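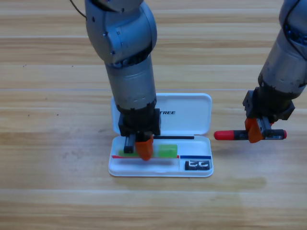
Please, please put something in there about people who never close the lid, one classmate wrote on the sign-up sheet, underlined twice. So that went into the plan on the very first day, and I'm glad it did, because the lid ended up taking over half the project.

The Pimo Project: What Goes in a Pencil Case and Where
Design and Everyday Objects, Tostden, January 2020

I picked pencil cases for my semester project because mine was a disaster. It was a zippered pouch from high school with a hole in one corner, and every pen I owned had ink on the outside as well as the inside. When I had to choose an everyday object to study I looked down at my desk and there it was. (Pimo was the name written inside that old pouch when I got it secondhand. I never found out who or what Pimo was, but it made a good project title.)

My question was pretty simple. If you give a person a hard case with compartments, do they find their stuff faster than they do in a soft pouch? And the one I cared about more: do they keep using the compartments once the first week is over?

What I used

The pouches were plain canvas, all alike, from Babić, the stationery shop down the hill from campus. For the hard case I went with a white plastic one with rounded corners and a hinge, the kind you may have had in grade school. It opens out flat on a table, with a tray on one side that has little compartments and a lid on the other that's shallow but still deep enough to tempt people into storing things in it. More on that later!

Then there was the stuff to put in. I wanted a mix of long thin things and short fat things, so everybody got pens, a pencil, a marker, an eraser, a sharpener and a glue stick. I left out rulers completely. I tried a few in a practice round and the long ones wouldn't go in anything, and then all people wanted to talk about was the ruler.

How I ran it

I had 20 people from my dorm, Braleck, and everybody did both kinds of case. Half started with the pouch and half with the hard case, so that practice wouldn't mess up the result too much. You packed your case however you liked, closed it, and then I read out items one at a time and you had to get each one out, put it on the table, and put it back. I ran the stopwatch on my phone. After that people took the hard case away and used it in their normal classes for five weeks, and I bugged them at breakfast about how it was going.

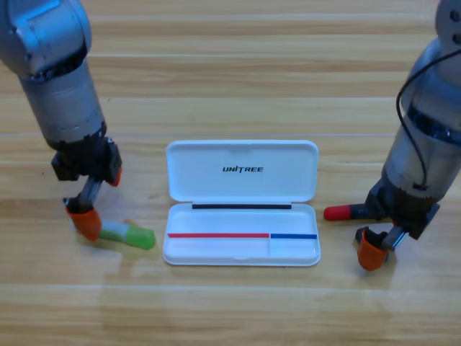 Markers were the trouble from the beginning. A pen will slide into nearly any slot you give it, but a marker is fat, and the cap is usually fatter than the body, so it sits up at one end and then the lid doesn't want to shut. I watched person after person put the marker in first, take it out, put it in last, take it out again, and end up laying it across the top of everything else. The ones who got along best gave it the biggest compartment all to itself and squeezed the pens in next to each other.

Erasers went the other way. They'd fit anywhere, so they got put anywhere, and then people forgot where. In the pouch the eraser always sank to the bottom. In the hard case it at least stayed where you left it, and if you'd put it in the narrow strip along the front you could see it as soon as you opened up.

What I found

Adding up all the searching time for the whole group, the pouch came to 1,834 seconds and the hard case came to 1,506. I was expecting a bigger gap than that, to be truthful. The hard case was quicker at finding things, no question, but it was slower at putting them back, and the putting back ate up a lot of what the finding had saved. With a pouch you just drop it in. With a tray you have to turn the pen the right way around and lay it down, and if your neighbor pen has rolled over into the gap you have to move that too.

I should also say that the hard case needs room. Open flat, it takes up twice the space, and on the fold-down desks in our lecture hall that leaves hardly any desk for the notebook. A few people started standing the lid up against their water bottle to save space, and one person took to keeping the whole thing on her lap, which lasted until the first time she stood up.
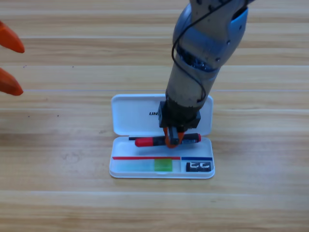

Did people keep their compartments sorted for the whole five weeks? Most of them kept one compartment sorted, usually the small one in front, and let the big one turn into a general pile.

I liked finding that out more than anything on the stopwatch. The small compartments can only hold one kind of thing, so they kind of sort themselves. The big one is an invitation. By the end I was seeing receipts in there, hair ties, a bus pass, a cough drop. And the lid! People put flat things in the lid, like sticky notes, and then shut it and opened it the other way up and everything slid out onto the floor. After that happened once they either stopped using the lid or stopped closing it, so the classmate from the sign-up sheet was on to something.

What I'd change

I started in October, right when everybody had midterms, and a lot of my breakfast notes just say "too tired to talk about pens." I'd start earlier. I'd also time the finding and the putting back separately from day one. I only split them for the second half of the group, so I know the pattern is there but I can't give a fair number for it.

I'd like to try a third case too, a hard one with a single divider you can slide along to make room for a fat marker. I made one from cardboard and tape and it worked okay until the tape let go. My professor thinks foam board would hold up better, so I'm going to pick up a sheet at Babić and give it another go over the break.

As for my own stuff, the pens and pencil live in a hard case on my desk now, and the marker is in my coat pocket.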